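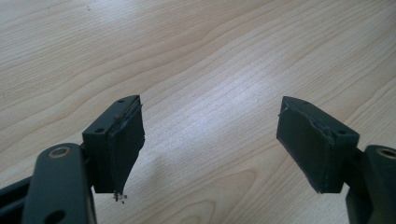 Cuaderno de taller -- 27 sep. 2025

Encimera Sellport, juntas y lijado

Sigo con las dos piezas de Sugden. La junta en L quedó pegada ayer; hoy he quitado las mordazas y rebajado el sobrante de adhesivo con la fresadora, dejando medio milímetro para la lijadora.

Lijado hasta grano 600. En el color liso la junta casi no se nota al tacto. En el veteado sí se ve el corte, porque el dibujo no casa de una plancha a otra. Thư propone girar la pieza corta antes de pegar la segunda -- lo probamos en seco el lunes.

Ryan Ackroyd pregunta si el canto puede ir a 3 mm de radio. Le he dicho que sí, pero que en el veteado el canto saldrá con menos vena que la cara. Quiere ver muestra. Preparar retal de 2 caras.

Pendiente:
Pedir adhesivo a Idham, quedan 7 cartuchos y tres son del lote de mayo.
Cambiar el plato de la lijadora, marca círculos en los tonos oscuros.
Confirmar con Plurthorpe la medida del hueco del fregadero. El plano y la plantilla no coinciden.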